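Brillenby open house, August: notes from the gripper room

The Pinau shuttle dropped us at the wrong gate, so I met Brillenby's open house from the loading dock side, where the coffee was better. Sabine Hagedorn ran the gripper tour. She allowed us 17 minutes, and she had a kitchen timer to prove it.

Three hand-held grippers were out for visitors to try. The Duman 412 has soft fingers and a grip like a polite handshake. It dropped my mug twice. The Drestden 953 closes hard enough to settle an argument, and its trigger squeaks. The third was the shop's own build, with flat green pads and a camera looking down between them. I expected to hate it and ended up hogging it.

Mattes Pfeiffer set the kitchen tasks. Turn a cup 90 degrees. Pick up a spoon (I'd rather not discuss the spoon). Then the sponge and the dish rack, which he called the easy one.

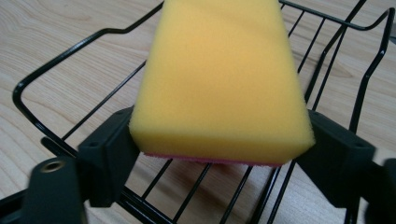
Foam forgives a lot, and I still came at it crooked on my first go. With flat pads you feel the squeeze in the trigger well before you trust what the camera shows you. Sabine wants a wider lens. Mattes wants a lighter handle. My wrist voted with Mattes.

The timer went off while I was asking about price.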